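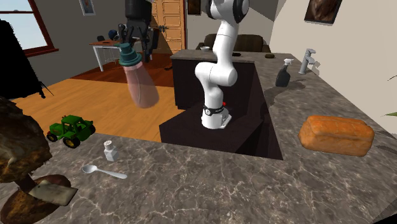
# Gorby: how much salt is a pinch?

A small table of home cooking recipes and the salt they ask for, put together by Viera Pešek and Nesma Slaoui. Version 2. Please read the section on what the numbers can't do before you plot anything.

## Why we bothered

Cookery writers like to say that a pinch is a fixed amount. Some give it as a fraction of a teaspoon, some in grams, and a few sell little spoons with "pinch" stamped on the handle. We doubted all of it. Version 1 of Gorby was meant to find the true size of a pinch, and we no longer think there is one worth finding.

What's left is more modest: 437 recipes, with the exact words used for salt in each, and a weight for those where we cooked the dish and weighed what went in.

## Where the recipes come from

- **Destetton** – the parish cookbook, photocopied and typed up by hand. Spelling left alone, including "sesoning".
- **Vogler** – a box of handwritten cards bought at a house clearance. Several are in two different hands, and we treat the later hand as a separate recipe.
- **Skukden** – a newsletter that ran a reader's recipe in each issue. Heavy on soups.

None of these is a fair sample of anything. Destetton leans towards baking, where salt is a minor matter, and Skukden's readers seem to have been sent soup by the bucket. If you pool the three and take an average you'll get a number, and it will mostly tell you how many soups there were.

## Columns

| Column | What it holds |
|---|---|
| `recipe_id` | Source letter plus a running number |
| `source` | D, V or S |
| `dish` | Title as written |
| `salt_words` | The phrase used, copied exactly |
| `salt_grams` | Weighed amount, or empty |
| `cook` | VP or NS |
| `serves` | As stated, or empty |
| `other_salty` | Yes if stock, soy, bacon, hard cheese or similar is present |
| `notes` | Free text, often grumpy |

Empty means we don't know. It never means zero. A recipe with no salt in it has `none` under `salt_words` and 0 under `salt_grams`.

## How we weighed

1. Put a saucer on the scale and set it to zero.
2. Salt the saucer by feel, with the recipe in view and the readout covered.
3. Uncover the readout and write down the weight.
4. Tip the salt into the dish and cook it.
5. Taste. If more salt goes in at the table, write that in `notes` and leave `salt_grams` as it was.

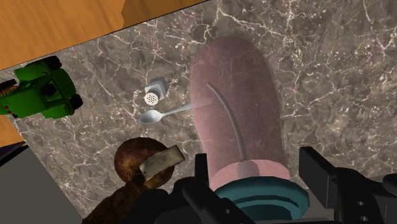 ## What the numbers can't do

The weights come from two people. Nesma's pinches are bigger than Viera's nearly every time, and we used fine table salt throughout. Flaky salt would give other results, and so would larger hands.

Covering the readout was supposed to keep us from aiming at a figure. We aren't convinced it did. By the tenth dish you know what two grams feels like, and from then on you may just be repeating yourself – the later weights are suspiciously tidy. `recipe_id` follows the order of typing, so you can't recover the cooking order from it. That was a mistake and we can't undo it.

"To taste" is the phrase we trust least. It was weighed like any other, but the weight is our taste and says nothing of the writer's.

We would not use this table for:

- advice on diet or blood pressure
- claims about how people cooked in the past
- turning old recipes into grams

It may be of some use if you're interested in how people write down vague amounts. The `salt_words` column is the best thing in here, in our view.

## Changes since version 1

- Removed 30 duplicate recipes, all from Destetton, where the same flapjack appears under several names.
- Dropped the `true_pinch` column. Please stop citing it.
- Split "salt and pepper" from "seasoning", which one of us had merged.
- Corrected 10 weights entered in the wrong units.

## Reuse

Copy it, change it, share it. Say where it came from and which version you used. If you find a mistake, send the `recipe_id` and what you think it should say. Requests to put the pinch column back will be read and declined.

Last edited 8 February 2025.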